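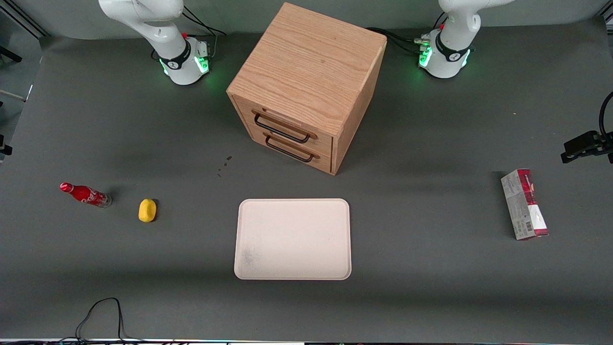
Where Did I Put the Hooks and Eyes? Keeping Small Stock in a Small Shop
Speaker notes, Kekeli Abubakari
40 minutes, then questions

Opening

Good morning. My name is Kekeli Abubakari and I run Dusby, a sewing supply shop in Pekdale. We sell buttons, zippers, thread, elastic, needles and trim. Most of what we sell costs less than a cup of coffee and fits in a closed hand.

Ask for a show of hands: who sells anything smaller than a matchbox? Who has reordered something and then found a full box of it the same week? Wait for the second one. It takes people a moment to admit to it.

This talk covers how we store small stock, how we label it, and how we decide what to stop keeping. I will spend most of the time on labels. I won't talk about software until near the end, and then only briefly.

How the shop used to work

When I took over, everything was sorted by supplier. All the Cordeiro stock was on one wall and all the Stollotska stock was on the other. This made sense to the previous owner. She did the ordering, she wrote the checks, and she thought of a button as a thing that came from a particular company.

Customers don't think this way. They come in with a coat and want a button that matches the four that are left. To help them, I had to look in two places, sometimes three. On a Saturday with a line at the register, I looked in one place and said we didn't have it.

(Tell the story of the green coat. Keep it short. She came back on Wednesday to buy thread, saw the button in the other case, and was nice about it.)

The reorder problem came from the same cause. The two companies use different names for the same item. One says "snap fastener, nickel," the other says "press stud, silver." We were buying both and running out of neither.

Sort by the question the customer asks

For one month I kept a pad by the register and wrote down the first thing each customer said. I didn't write what they bought, only the opening question. At the end I had 271 lines.

Read a few out loud:
"Do you have a black zipper for a skirt?"
"I need something to hold this shut."
"What's the strongest thread you've got?"
"Buttons like this one."

For zippers, people started with color and then told me the garment. Length came last, and often they didn't know it. For buttons, they held one up, so what mattered was color and then size. For needles, they named the machine or the fabric. Hardly any question mentioned a brand.

We rearranged the shop to follow the pad. Zippers are by color now, with the lengths running short to long inside each color. Buttons are by color, then diameter. Needles are by fabric, with a chart taped to the inside of the door.

If you take one thing home, take the pad. It costs nothing and you can start when you get back. Don't sort anything until you have a month of it. I started moving zippers after a week and had to move them back.

Drawers, boxes and bags

People ask me which is best. We use all three.

Drawers are good for stock that customers may look through on their own. They stay where they are, and they close. The weak point is depth. In a deep drawer, the bottom layer never sells. I won't buy a drawer deeper than my hand is long.

Boxes are good for backstock and for anything sold by the card. They stack, they can move when the range changes, and you can take the whole box to the counter. Use one size if you can. We use two sizes and I regret the second.

Bags are for the things that come in bags. Put them in a box, standing up like file folders. A bag lying flat on a shelf will end up behind the shelf.

(If someone asks about clear plastic: yes, we have it in the back. Sunlight from the front window yellowed the ones on the sales floor, so I don't use it there.)

Labels

Go slower here. This is where people take notes.

A label has to answer one question from arm's length. In our shop, the question is "is it in this one?" That means the name of the item goes first, in the largest letters, in the words a customer would use. Size goes on the second line. The supplier's code goes at the bottom, small, because only I need it.

Write the label before you fill the container. If you can't name what goes in it with a few words, the container has the wrong mix of things in it.

Put the label on the side you will see when the box is on the shelf. I know how that sounds. Go home and look at your top shelf.

Use dark letters on plain white. We tried color-coded labels for one season. I could remember what yellow meant and my Saturday helper could not, and she was right not to bother.

Patterned boxes are fine so long as the writing has its own blank area. The plaid one has a white panel across the upper part of the front, and that is enough room for two lines of marker. Don't write straight on a pattern, even with a thick pen.

Date the back. Every label gets the month it was written, in pencil, on the back or on the underside of the box. If I pick up a box and it says October and it is October again, I open it and see how much has moved.

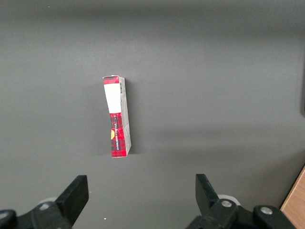 Deciding what to stop keeping

We have 14 shallow drawers for buttons. That number is fixed by the wall. When a new color comes in, something else goes out, and I decide that before I place the order.

The rule is simple. If a line hasn't sold since the last time that month came around, it goes in the bargain tray by the door. If it hasn't sold from the tray by the end of the season, it goes to the school in a bag. I don't keep one of everything any more. I kept brown leather toggles for years for a man who had asked once.

There are exceptions. Hooks and eyes sell slowly and then a theater group comes in and takes the lot. I keep those. I also keep very large needles, on the principle that a person who wants one has already tried everywhere else.

Software

We count stock on paper and type it into a spreadsheet on Mondays. It has 5 columns: item, size, supplier code, shelf, quantity. I have looked at the paid systems. They would help if I had a second shop. If your shelves are a mess, the spreadsheet will be a mess too, so do the shelves first.

Common questions

How long did the move take? Longer than planned. We did one wall at a time and stayed open.

Did sales go up? Button sales did. Thread stayed the same. I can't separate the new layout from the fabric store across the street closing, so I don't give out a number.

What did the suppliers say? The Cordeiro rep wanted her display rack back in the window. We talked it over and the rack is in the window, with mixed stock on it.

What do you do with single buttons? A jar on the counter. Children like it, and I have matched two coats out of it.

Handouts are on the chair by the door: a blank tally sheet for the pad, and the label layout at full size.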